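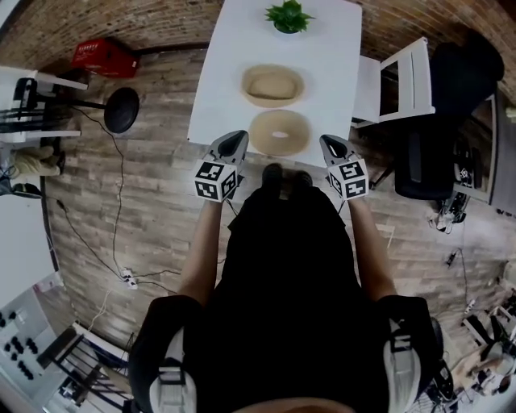 Progress report: Skevudell tabletop goods sorting and layout
Prepared by: Elaheh Golestani
For: Shahla Soltani, Vemeren
Date: 28 May 2023

1. Purpose of the work

The grant covers a handling and layout routine for light, round household goods in tan and beige tones, the kind stored in stacks and set out on a table for sorting. The goods come from the Darko stock. The routine is meant to be used by one person at one table, and to give the same layout each time regardless of who does the work. This report covers the second part of the grant period. The first part dealt with storage and labeling and was closed in the previous report.

2. Status

Work is on schedule. Of the 17 layouts in the plan, eight are written up and have been tried at the table. The remaining layouts are drafted in outline only. Spending is within the approved budget and no change to the cost lines is requested.

The written instructions for the first eight layouts were revised after the last call with Vemeren. Step numbers now match the numbers on the record sheet. Two steps that asked for the same check were merged. The term "base" was dropped, as readers used it both for the underside of a piece and for the lowest piece in a stack. The instructions now say "underside" and "bottom piece."

3. Table and room

All layouts use the white rectangular table, approached from one short end. Goods go along the center line, with the nearest piece at the near edge. Placing the first piece there keeps it within easy reach and leaves the rest of the top free for the next one. The white slatted chair is kept on the right side of the table. The potted plant stays at the far end and serves as the far limit for the layout. No goods are to be set beyond it.

The floor is wood plank. A cable on the right side of the floor is to be routed along the wall before June. This was noted in the room check and has been assigned.

4. Two-piece layout

The two-piece layout is the base case from which the longer ones are built. It uses one flat round piece with a small oval opening in the middle and one rimmed piece with a wide brim. The flat piece goes nearest the worker. The rimmed piece goes just beyond it. Both are approached from the sides, left and right, with the tips aimed at the lower part of the rim.
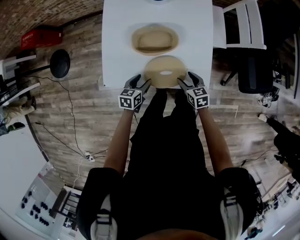

Figure 2. Two-piece layout. Round tan piece at the front edge of the table, rimmed piece beyond it and slightly to the left.

The sideways offset of the rimmed piece was a point of discussion. The first draft called for both pieces to be exactly in line. In the revised text a small offset to either side is accepted, provided that the flat piece can be lifted without touching the rimmed one. The center line remains the target, and the record sheet has a box for noting an offset when there is one.

The instruction for the flat piece has also changed. Contact is to be made at the lower left and lower right of the outline. Contact at the oval opening is not allowed, as the opening deforms under a pinch and the piece then does not lie flat in the stack. The same rule will be applied to every piece with an opening once the longer layouts are written.

5. Open issues

Item names. The Darko stock list uses catalog names that do not describe shape. The same rimmed piece may be read as a hat, a bowl or a tray depending on which side is up and who is reading. We propose shape terms only: flat ring, rimmed round, rimmed oval. A list of terms is ready for review.

Which side is up. For rimmed pieces the instructions do not yet say whether the crown or the hollow should face the worker. This affects stacking. A decision is needed before layout nine can be written.

Color contrast. Tan on a white top is easy to tell apart in the present room light. Two tan pieces that touch are harder to separate by eye. A minimum gap is being considered. No value has been set.

Record sheets. The Plorutach form allows 100 characters for remarks. This is too short for layouts with an offset. A longer field has been requested.

6. Work planned for June

Write up the next 5 layouts, starting with those that add a third piece behind the rimmed one.
Settle the item names with Vemeren.
Fix the side-up rule and add it to all layouts already written.
Move the floor cable to the wall.

7. Requests to the funder

Approval of the shape terms in section 5 is requested before the write-up of layout nine begins. Comments on the revised two-piece text may be sent to Elaheh Golestani with the marked copy of the instructions.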